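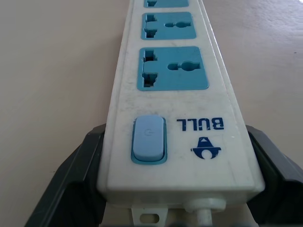
The white power strip with the blue outlets.

Print
E-mail

9 February 2024

I have been keeping track of what our apartment uses in electricity since August. The bill that month was higher than I expected, and the explanation on the back of it didn't help much. It gave one number for the whole month, 1,164 kilowatt-hours, and a bar chart comparing us with the month before. I wanted to know where it was going.

I bought a plug-in meter made by Kudov. It goes between the wall and whatever you want to measure, and it shows watts on a small screen. It also keeps a running total, but the total resets when you unplug it, so I write the readings in a notebook before I move it. The buttons are too small and the manual is one folded sheet. Otherwise it works fine.

My rule was to leave the meter on each thing for 5 days. Less than that and you get odd results. The refrigerator, for example, used very little on its first day because we were out, and a lot more on the weekend when people were in and out of it. The washing machine needed longer still. I gave up on the dishwasher because the plug is behind the cabinet and I was not going to pull it out.

Things I learned, in the order I wrote them down:

The old chest freezer in the storage room was the worst by a long way. We had it from the last tenant and kept bread and two bags of berries in it. I defrosted it, unplugged it and moved the berries upstairs. I should have done that years ago.

The TV box uses 15 watts whether it is on or not. I checked this several times. There is a power saving setting four menus down, and with that turned on it drops a good deal, but then it takes a couple of minutes to start. We decided we could live with that for the evening news. My family would like it noted that they did not decide this.

Phone chargers left in the wall barely registered. I had been going around unplugging them for a long time and telling other people to do the same. I have stopped.

The dehumidifier was a surprise. We live on the Zelholm side of the river, where the ground floors are damp, and it runs most of the fall. I had it set far too dry. I turned it up to a more normal setting and it now shuts itself off for part of the day. The closet smells the same as before.

Lighting was hardly worth measuring. Everything is LED now except one lamp in the hall.

Power strips with a switch are useful for the desk, where the monitor, the speakers and the printer all go off together. I had read that the strips themselves use a lot. The little light in mine used so little that the meter showed zero. 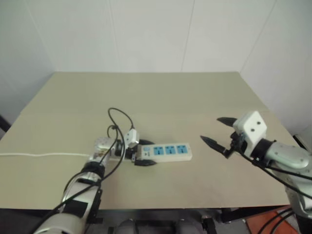
What I changed and what it saved

The winter bills are hard to compare with the August one, so I went back to the same months a year earlier. December was down by 30 percent. Most of that has to be the freezer, with the dehumidifier second. January was down less, but it was a colder month and we had the space heater in the back bedroom on more than I would like.

I also called Fosilari, our supplier, to ask about the night rate. It would only pay off if we ran the laundry after eleven, and the walls in this building are thin. We stayed on the regular plan.

Next I want to measure the water heater, which is wired in, so the plug-in meter is no use. A reader who comments as Ye wrote that there are clamp meters that go around the cable inside the panel. I don't want to open the panel myself. I will ask the electrician when he comes to look at the hall socket, and post the numbers if I get any.

Print
E-mail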